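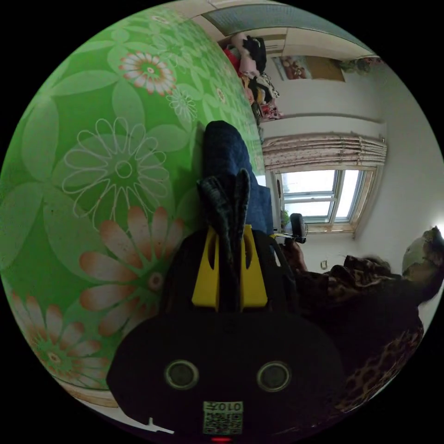

Slide 1. Opening. This talk covers registration error in multi-color textile printing, meaning the distance between where a color lands and where the design file says it should land. I work on print control at Tridine, and the figures come from trials on the Predano line. Start with why floral patterns are hard to judge. A bold print on green can hide a shift inside its filled areas, and white petals that fade into rusty orange are forgiving because the fade has no hard edge. The thin white outlines on the same green are where the eye goes first. Pause before moving on.

Home Program Speakers Slides Venue Contact

Slide 2. Definitions. Separate three errors: lengthwise shift, crosswise shift, and skew. Operators tend to report all of them as "off." Ask the room to keep them apart for the rest of the session.

Slide 3. Method. We printed 407 test panels on plain-weave cotton from Plesik. Each panel carried a cross mark for every color. Marks were read after curing, with the cloth relaxed on a flat table. Mention that readings taken under tension were thrown out.

Slide 4. Results. Lengthwise shift dominated. It grew with run length and was worst after more than 1,000 meters without a stop. Skew stayed low except on the first panels after a roll change. Do not read the table aloud.

Slide 5. Cause. Belt stretch. The Chiba drive holds speed well but has no feedback from the cloth itself. The belt was replaced in April and the drift came back at the same rate.

Slide 6. Correction. Add one sensor at the last color station and feed the error back to the drive. Overlap adjacent colors in the file where the design allows it. Overlap does nothing for a single-color outline, so those designs need the sensor.

Slide 7. Open points. Knits not tested. Humidity logged but not controlled. Take questions; the raw readings are in the handout, revised 23rd August.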